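We use cookies to remember your language and to see which help pages get read. Accept all | Only what's needed

Section 3: Getting the two-arm bench ready for the day's work

Welcome back. If you have come straight from Section 2, your bench is bolted together, your network cable is in, and somebody has signed the sheet on the inside of the cabinet door. If you skipped Section 2 because the bench was already standing when you joined us, that is perfectly all right, but do go and find out who signed that sheet, as you will want to know them.

These pages are for the people who work at the bench, and by that we mean packers, sorters, finishers and anyone from the office who is covering a shift. You don't need a background in robotics. When the Flulix benches first came to the Esside packing floor, most of us had never stood closer to a robot arm than a television screen, and the first version of this section was written by Jeanine Goossens after she had asked every question she could think of (and there were a great many, bless her). Joon-young Jang revised it on June 21, 2023, after we changed the start-up order.

3.1 What will be different about your job

People ask this before they ask how to switch the thing on, so it comes first. The arms take over the reaching, the holding and the passing across, which is the part of the work that used to send so many of us home with sore shoulders. What stays with you is the looking and the deciding. You set out the goods, you say which order goes first, you catch the torn sleeve and the wrong label, and you stop the bench whenever you think it ought to be stopped.

You will stand less and walk more than you did on the old line. You will also talk to the planning desk far more often, and some people love that and some need a few weeks to warm to it. Your pay grade does not go down when you move to a bench. If your grade sheet says anything else, take it to Jeanine and she will sort it out with you.

3.2 Before you switch on

1. Wipe the tabletop with the gray cloth and let it dry. Please don't use the spray from the kitchen, however nice it smells. It leaves a film, and small goods slide on it.

2. Clear the table of yesterday's slips, pens and rubber bands.

3. Button your cuffs, or roll your sleeves above the elbow. Lanyards, scarves and loose bracelets go in your locker.

4. Look along the cables on both arms, from the base up to the wrist. They should hang in easy loops, with room to move. A cable that is pulled tight or pinched under a bracket means the bench stays off until a technician has seen it.

5. Check that both grippers are empty.

CAUTION: Never straighten a cable with the motors on, even if the arm has been still for a good long while. A waiting arm looks just like a resting arm.

3.3 Starting up

1. Turn the main switch at the cabinet to ON and wait for the Zukum panel to greet you. It takes almost 15 seconds, and pressing the button again only makes it start over.

2. Sign in with your own badge. Sharing a badge with the person before you may feel friendly, but the bench keeps speed settings for each of us, and theirs may be a good deal brisker than you would like.

3. Choose HOME and stand back from the front rail with your hands at your sides. The left arm moves first, then the right.

4. When both arms are still, choose HOLD. The panel turns amber.

5. Run the reach check as set out in 3.4.

Note: If the panel shows code 573, one of the wrist cameras hasn't reported in. Choose RETRY once. If the code comes back, leave the bench in HOLD and call the technician on duty.

3.4 The reach check

We do this at the start of every shift and again whenever a new person takes over. It tells you how much of the table you share with the arms, and for newcomers it takes a good bit of the nervousness away too. Give it the time it needs, and don't let anyone hurry you.

1. With the panel on amber, step up to the front rail.

2. Lay one hand flat on the table near the front edge, palm down, fingers pointing inward. Keep your other hand off the table.

3. Look at where each gripper sits compared with your fingertips. You are learning your own reach here, and it will be different from that of your neighbor on the next bench.
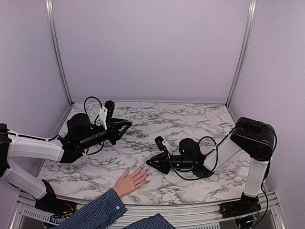 4. Slide your hand slowly to the left, then to the right, and notice where you would begin to feel crowded. Keep your normal work on your side of that line.

5. Take your hand away, step back, and press CONFIRM on the panel.

CAUTION: The reach check is done in HOLD only. If the panel changes from amber to any other color while your hand is on the table, take your hand out and press the red stop button. You won't be in trouble for stopping a bench, and you never need to ask first.

3.5 Your first orders together

1. Set the speed to 2. You can raise it later in the week if you feel like it, and plenty of experienced people never do.

2. Set out one order at a time and choose RUN.

3. Keep your hands behind the rail until the panel says YOUR TURN.

4. Check the order as you always have, with your eyes and your fingers, and choose GOOD or REDO.

Do use REDO freely. During our first November with the benches, several of us were too polite to press it, as if the arms might take offense, and a fair number of parcels came back from customers as a result. The planning desk uses the REDO notes to adjust the grip settings, so a few words about what went wrong are a real help to them.

Note: On older panels the REDO button is labeled "Oh", after the old module that handled returns. It does the same job.

3.6 Handing over to the next person

Choose HOLD, sign out, and stay until your colleague has finished their own reach check. Mention anything odd you noticed, even if it seems silly. A new squeak is worth mentioning, and so is a sticky spot on the table. Write it in the bench book as well, with the time and your initials.

Related help pages
Section 2: Assembling and anchoring the bench
Section 4: Changing gripper fingers
Zukum panel: colors and codes
Moving to a bench job: training hours and grades
Bench book pages for printing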